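实验记录 八月 机箱内部操作示教采集

Akerness 实验室 装配操作组

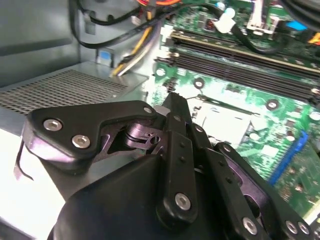 图1 腕部相机视角,夹爪伸入敞开的台式机机箱,左侧为电源,右侧为主板及处理器插座。

一、本次目的

为 Shih 策略模型补充机箱内部的操作示教样本。前一批样本均在裸板上完成,主板平放于台面,周围无遮挡。模型在裸板上表现尚可,移入机箱后在接近阶段频繁停顿。经讨论,本批样本全部在机箱内采集,侧板取下,电源与线缆保持原位,不作整理。

二、任务定义

本批含2类任务。

任务甲:指尖接近处理器插座左侧区域,停稳后沿原路退出,全程不得触碰插座压板。

任务乙:拨开跨越主板上方的黑色线缆,露出内存插槽,保持片刻后松开。

两类任务均由操作员以主从方式完成,不使用预设轨迹。起始位姿由操作员自行选择,但须在机箱上沿以外。每条样本开始前口述任务类别,由记录端写入标签。

三、设备与设置

机箱以夹具固定于台面。腕部相机沿用上一批的安装位置,未重新标定,外参取自 Floveo 采集程序中的现有配置文件。关节状态与图像由同一时钟打戳。夹爪闭合力上限设为额定值的35%,任务乙期间不得临时调高。

主机断电,电源线已拔除。内存条保留在插槽内,任务过程中不要求拔插。

四、采集情况

上午完成任务甲,下午完成任务乙。两类合计采集80条,其中任务乙31条。任务甲进展较为顺利,操作员在熟悉若干次后,动作时长趋于稳定。任务乙耗时明显偏长,主要时间用于寻找线缆下方的进入角度。

采集中记录到以下情况:

1. 夹爪掌部外壳体积较大,深入机箱后占据腕部画面下方的大片区域。指尖接近主板时,操作员可用的视野主要集中在画面上部与右侧。部分样本中操作员转而参考外部相机,此类样本已在备注栏标记“外视”,训练时是否保留待定。

2. 画面左下方的浅色表面在自动曝光下过曝。该区域不含任务目标,但曝光随夹爪移动而波动,主板一侧的亮度亦受影响。下午起改为固定曝光,上午样本未重采。

3. 处理器插座的金属压板有反光。任务甲中有样本在停稳阶段出现亮度突变,初步判断与顶部照明角度有关,尚未验证。

4. 电源旁的黄白线束下垂至电源边缘,夹爪左侧连杆从该处经过时应注意间隙。任务乙中曾发生一次轻微刮擦,线束未脱落,该条样本标为失败并予保留。

五、标注与入库

原始数据已上传至 Cluster 共享目录,按任务类别分设子目录。成功与否由操作员当场判定,另由一名未参与采集的同事依据回放复核。两次判定不一致的条目暂不入训练集,列入复核清单。

复核中发现,任务甲“停稳”一项缺少明确标准,不同人员判断的起止时刻有差异。现暂定以关节速度连续低于阈值为准,阈值写入 Floveo 配置,已有样本由脚本重新切分,人工标记另存为独立字段,不予覆盖。

六、问题与讨论

裸板样本与机箱样本混合训练的比例尚无依据。建议先以机箱样本单独微调一版,再与混合训练版在同一组起始位姿下对比。评估期间机箱朝向应与采集时一致,待基线结果稳定后再引入朝向变化。

本批样本仅涉及一台机箱,线缆走向基本固定。任务乙的样本可能使模型记住特定的线缆位置,而未学到拨线动作本身。后续每采完一组,应由人工重新摆放黑色线缆,并拍摄摆放后的状态存档。

主板上的圆形安装孔带有金属环,在腕部画面中较为清晰,可考虑作为位姿校核的参考点。此项工作量不大,列入下一批准备事项。

七、后续安排

(1)复核清单处理完毕后,冻结本批数据版本。
(2)检查腕部相机外参,如偏差超出允许范围,则重新标定并在数据说明中注明。
(3)调整顶部照明角度,以任务甲重复采集一组,与上午样本比较。
(4)任务乙增加线缆重新摆放的步骤,操作规程相应修订,修订稿在组内传阅后执行。

夹具右后方螺栓收工时已重新紧固,下次开机前请再行检查。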